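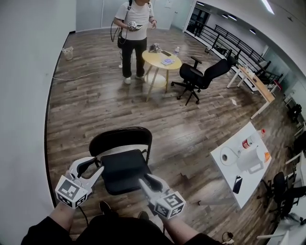

オールステッド署の証拠品保管室というのは、署の人間でさえたいてい場所をうろ覚えにしているようなところで、アダエゼ・ンナジはそこに長いこと勤め、棚の並びを自分の台所と同じくらいよく知っていた。だから退職してしばらくたった二月に、新しく入る職員へ証拠品の扱いを教えてくれと頼まれたときも、断る理由をひととおり探してはみたものの、結局は古い手提げに封印テープとノートを詰めて出かけていったのである。会場は茶色い板張りの床の部屋で、黒い折りたたみ椅子がひとつ、彼女のために出してあった。座面に詰め物の入った、背もたれの丸いやつだ。脚が細いのが少し気になったが、腰をおろしてみれば案外しっかりしていて、アダエゼは「まあ、ありがたいこと」と口に出して言った。

講習は夕方からの90分だった。アダエゼはもともと話の長いたちで、自分でもよく承知していたから、膝の上のノートに時間の割りふりまで書いてきていた。ところが袋の口の折り方の話をしているうちに、昔、濡れた手袋を乾かさずに封をした巡査の話になり、その巡査が後に結婚した相手の実家がやっていたパン屋の話になり、戻ってきたときには割りふりの三行目まで過ぎていた。受講者は笑って聞いていたが、いちばん前にいたパンカジ・ソランキという青年だけは、パン屋の話までまじめに書きとめていた。

「ソランキさん、そこは書かなくていいのよ」

「でも、おいしそうだったので」

そういう青年だった。背が高く、いつも少し前かがみで、人の話を聞くときには首までかしげるものだから、廊下で立ち話をしているとまるで何か落とし物を探しているように見えた。保管室に配属されて、まだひと月にもならないという。

講習の終わりに、そのパンカジが遠慮がちに寄ってきて、ひとつ教えていただきたいことがある、と言った。

「保管室の棚卸しをしているんです。古いほうの棚に箱が400あって、一箱ずつ台帳と突き合わせているんですが、どうしても合わないものがあって」

「足りないの？」

「いえ、あります。中身はちゃんとあるんです。ただ、封が合わないんです。74番の箱なんですが」

アダエゼは、手提げの口を閉めかけていた手を止めた。ほかの受講者たちが上着を着たり、帰りの道の凍り具合を心配しあったりしている声が、急に遠くなったような気がした。

「置き時計でしょう」と彼女は言った。

「そうです。ケーニンシュ時計店の盗難の」

正しくは Ķēniņš と書く。看板にもそう書いてあって、頭の文字の下に小さなひげがついているのを、町の子どもたちは飾りだと思っていた。店は橋のたもとにあり、店主の老人は、時計を直してもらいに来た客に必ず濃いお茶を出した。お茶を飲み終えるころには直っていることもあったし、直っていないこともあって、そういうときはもう一杯出てきた。

その店にある晩泥棒が入り、置き時計が五つ盗まれた。四つはじきに質屋から見つかって、写真を撮って老人に返された。最後のひとつだけが、隣の郡で別の事件の男の部屋から出てきたために、裁判がすむまで返せないということになった。裁判は延び、男は病気になり、検事が替わった。時計は74番の箱に入れられて、保管室の下から二段目に置かれた。

「明日、いらしていただけませんか」とパンカジは言った。「台帳の字が、たぶんンナジさんの字だと思うんです」

「ええ、行きますよ」アダエゼは答えた。「私の字ですもの」

その晩、彼女はよく眠れなかった。眠れないときに豆を煮るのが昔からの習慣で、夜中の台所で豆がことこといっているのを聞きながら、若かったころの自分のことを考えた。あのころの彼女は、規則というものが好きだった。テープの端を斜めに切って、継ぎ目に日付と頭文字を書き、その上を親指でぎゅっと押さえる。それだけで、ひとつの品物がだれの手からだれの手へ渡ったか、何年たっても言えるようになる。世の中にこれほどきちんとしたものはないと思っていた。今でもおおかたは、そう思っている。

翌朝の保管室は、記憶よりも少し狭かった。棚の塗り直された色がどうも落ち着かないと彼女が言うと、パンカジは、僕が来たときにはもうこの色でした、とすまなそうに言った。机の上には74番の箱と台帳と、レサードの封印テープの巻きが並べてあった。レサードのテープは、剥がすと下に細かい模様が残る。彼女がいたころに署が使いはじめた品で、はじめは糊がきつくて、みんな爪を傷めたものだった。

「ここなんです」

パンカジは箱の縁を指した。封の下に、模様の跡が重なっている。一度ではない。剥がして貼り、また剥がして貼った跡が、年輪のように幾重にもなっていた。それなのに台帳には、入庫の一行のほかに何も書かれていない。

「だれかが中身に触っていたとしか思えないんです。でも入庫のときの写真と比べても、傷ひとつ違わない。何かを取り替えたわけでも、持ち出したわけでもなさそうで。それなら、何のために開けたのかがわからなくて」

青年は本当に困っているようだった。だれかを疑っているという顔ではなく、なくした鍵を家じゅう一緒に探してくれる人の顔だったので、アダエゼはかえって言い出しにくくなり、台帳のページを二度ほどめくって、それからようやく言った。

「ねじを巻いていたの」

「はい？」

「八日巻きの時計なのよ、これは。おじいさんがね、窓口に来て言うの。返してくれとは言わない、裁判があるのはわかっている、ただ止めたままにしておくと油が固まってしまうから、ときどき巻いてやってくれないかって。もちろん断りましたよ。証拠品ですからね。そうしたらあの人、怒りもしないで、そうですか、お手間をとらせましたって、帽子をかぶり直して帰っていくの。次の月にもまた来て、同じことを言って、同じように帰るの。雨の日にもね」

パンカジは何も書きとめずに聞いていた。

「四度目に来た日の夕方に、開けたのよ」
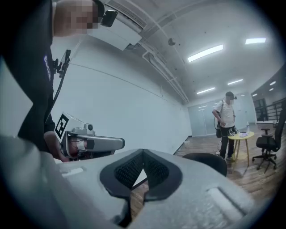 台帳に一行足せばよかったのだ、と彼女はそのあと何度も考えたし、今も考えていた。開封、理由、時刻、署名。自分が講習であれほどくどくど言っている、たったそれだけのことである。書けば上司が見る。見れば止められる。止められれば時計も止まる。そう思って書かなかった。昨日の講習でも、ちょうどその話にさしかかったところで言葉に詰まってしまい、ごまかすように目をそらすと、黒いシャツを着た人の袖や胴に、青白い文字が縦に並んでいるのが見えた。横倒しの文字はどうにも読みづらく、首を曲げてまで読もうとしているうちに、話すつもりだったことをすっかり飛ばしてしまったのだった。書いてあるのに読めない文字と、書かなければならなかったのに書かなかった文字とでは、どちらが始末に負えないだろう。豆をかきまぜながら、彼女は夜中にそんなことまで考えていたのである。

「それで、いつまで巻いていらしたんですか」とパンカジが尋ねた。

「おじいさんが亡くなるまで。それから、もう少し」

「もう少し」

「もう少しのつもりが、退職するまでになってしまったわね」

パンカジは箱のほうを見た。それから、棚の上の古い掛け時計を見て、また箱を見た。

「事件は、もう終わっているんです」と彼は言った。「調べました。ずっと前に終わっていて、返還の通知も出ているんですが、宛先不明で戻ってきています。店がもうなかったので」

「娘さんがいたはずよ。踊りをやっていた」

「踊りですか」

「ロルナダンスっていう教室。川向こうの、粉屋の二階だったところ。おじいさんがお茶を出しながら、いつもその話をするのよ。うちの娘は時計には見向きもしないが、拍子だけは絶対に狂わないって。そりゃあもう得意そうに」

パンカジはその場で電話をかけた。教室は今もあって、出たのは声の大きな女の人で、ピアノの音が後ろで鳴っていて、話が通じるまでにずいぶんかかった。父の時計、と何度も聞き返す声が、机のこちら側にいるアダエゼの耳にまで届いた。それからピアノがやんで、しばらく何も聞こえなくなった。

受話器を置くと、パンカジは台帳を開き、74番の欄の余白に定規をあてて細い線を引いた。

「報告書は書かなければなりません」

「もちろんですよ。書かなかったら、私が叱ります」

「ンナジさんのお名前も、書くことになります」

「そうしてちょうだい。綴りを間違えないでね、エヌがふたつ続くのよ」

彼女は椅子を引き寄せて、覚えているかぎりのことを話した。最初に開けた夕方のこと、鍵を紙に包んで箱の隅に入れておいたこと、巻くたびに手袋を替えたこと。途中でまたパン屋の話になりかけて、自分で気づいて引き返した。パンカジは一行ずつ読み上げては確かめ、時刻のはっきりしないところには、はっきりしないと書いた。その書き方はなかなかよろしい、とアダエゼは思い、思ったとおりのことを言ったので、青年は耳まで赤くなった。

封を切る役は彼がした。テープの端を起こすのに手間どって、やはり爪を少し傷めたようだった。紙をよけると、時計は彼女が最後に見たときと同じ向きで、文字盤をこちらに向けて入っていた。針は四時を少し過ぎたところで止まっている。

「巻いてみても、いいものでしょうか」と彼は訊いた。

「先に台帳」

「あ、はい」

パンカジはあわててペンを取り、開封、と書き、理由の欄のところで手を止めて、ずいぶん長いこと考えていた。アダエゼは口を出さずに待った。口を出さずに待つのは、彼女にはたいそう骨の折れることだったので、手提げから豆の入った瓶を出して蓋をひねり、塩加減を見て、それから青年のほうへも匙を一本置いてやった。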